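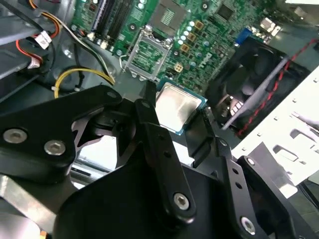
Talks > Repair Evenings > Speaker notes

We use cookies to remember your language and your reading size. Accept | Settings

The Processor and Its Socket: speaker notes
Refilwe Magagula, Flunus Computer Reuse, Indine
November 1, 2023

Start

Good evening and thank you for coming. Wait until the people at the back have found chairs.

Say who I am. I repair desktop computers at Flunus, and before this I worked in the school office in Skevport, where I learned to open the machines when they stopped. I did not study electronics. Please say this early, so that the people who also did not study it can relax.

Subject of tonight: how to put a processor into its socket on a desktop motherboard, with the motherboard staying inside the case. It is a small part of the work and many people fear it. When we received 36 desktops from the Fallahi offices, our helpers were happy to change disks and memory, but the machines that needed a different processor stayed on the shelf.

Ask: who has done this before? Who has bent a pin? (Give time. Somebody always laughs.)

Part 1. Where the pins are

On the older processors that some of you remember, the pins were under the processor. On the kind we are speaking of tonight they are in the socket. The processor has only flat contacts underneath.

This changes what you must protect. If a processor with flat contacts gets a fingerprint, you can clean it. If something falls on the pins in the socket, you may lose the board. Say this slowly and then say it again.

The pins are springs. They are very thin and each one leans a little in the same direction. If you look from a low angle, with a lamp from the side, a healthy socket makes a regular pattern, like cloth. A bent pin breaks the pattern and the light catches it in a different way. Look from one side, turn the lamp, look from the other side.

Do not blow into the socket with the mouth. Do not wipe it with a cloth or a cotton stick, the fibers catch.

Part 2. Before you open the socket

Computer off, cable out of the wall. Press the power button one time after this, to empty what is left. Put the case on its side on a table that does not shake. Touch bare metal of the case. I also wear the wrist strap, and I clip it to unpainted metal.

Move the loose cables away and hold them with a piece of tape. A drive cable that swings back over the open socket is the accident I have seen most.

Check that the board supports the new processor. Same socket is not enough! The maker's list for the exact model is the thing to read, and sometimes the BIOS must be updated first, while the old processor is still in place. Leopold Mösli will speak more on this after the break, so do not take questions here. Send them to him.

Part 3. Opening

Push the small lever down and a little outward, until it is free from its hook, then let it rise under your finger. Do not let it jump. Then lift the metal load plate. It moves on a hinge and should stay open.

If there is an old processor, lift it straight up by its edges. Clean the old paste from its top after it is out of the case, away from the socket.

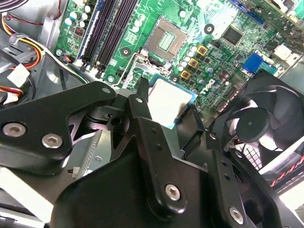 Hold the processor only by the edges. The metal top may be touched if it must be, and you will clean it later anyway, but the contacts underneath should stay free of skin. Bring it over the socket and stop there. Look for two things: the small triangle in one corner, which must meet the mark on the socket or on the board, and the notches on the sides, which must meet the small keys in the socket wall.

Take your time in this position. If your hand is tired or begins to shake, go away from the socket, put the processor in its tray and start again. There is no shame in it. I do it often.

When everything agrees, bring it down level. One corner should not arrive much before the others. Let it go only when it is already resting, and do not push it. It should lie flat. You may test it with a very light touch on the edges; if it rocks, lift it straight up and look again.

A wrong direction will not go in, the keys prevent it. But a person who presses can win against the keys, and then the pins lose.

Part 4. Closing

Load plate down first, then the lever. The lever needs more force than you expect and it can make an ugly sound. This is normal. (Pause here. In Skevport a man told me he had stopped at this sound and returned the board to the shop.)

If the lever refuses fully, open again and look. Normal resistance grows evenly. A hard stop is something else.

Then new paste, a small amount in the middle, and the heatsink. Tighten the screws in a cross, a few turns each. Connect the fan. People forget the fan.

Part 5. If it does not start

First the simple things: power plug to the board, memory pushed in completely, fan connector. A processor that is seated badly sometimes shows as missing memory, and one memory slot seems dead. So before you blame the memory, open the socket and inspect.

One bent pin can sometimes be corrected with a fine needle and a magnifier. I have done it and I have also failed at it. Show the needle.

Practice table

We have old boards for practice, it does not matter if you damage them. Two persons at each board, please: the first works and the second holds the lamp. Then change.

Do not forget to collect the plastic socket covers at the end. We use them when we store or send a board.

Comments

tomasz_k: Thank you for putting the notes online. The advice with the lamp from the side helped me to find a pin that I had missed for two evenings.

Bernadette: Is a pea of paste too much for a small office processor?

Refilwe Magagula: Bernadette, a small pea is fine. If it comes out at the sides, clean the edges and use less the next time.

oldbench: I keep a box with 200 socket covers from my working years. If Flunus needs some I can bring them to Indine in November.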